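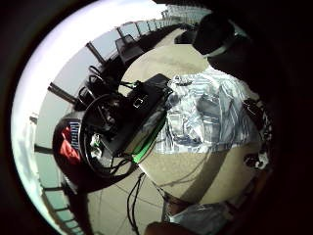
## Minutes, Akberg Street tenants, October 17, 2021

- **Heating.** Figueroa says the new boiler will cut bills by 8 percent. Crisóforo Mendoza asked for the math. There wasn't any, only a brochure.
- **Bike shed.** Jodby promised a quote in two weeks. They promised that last time too. No vote.
- **Stairwell paint.** Evaristo Bañuelos doubts one coat will hold. Konero to put its claim in writing.
- **Rent letter.** Approved, 8 for, 4 against.

Next meeting in December, if the hall has heat.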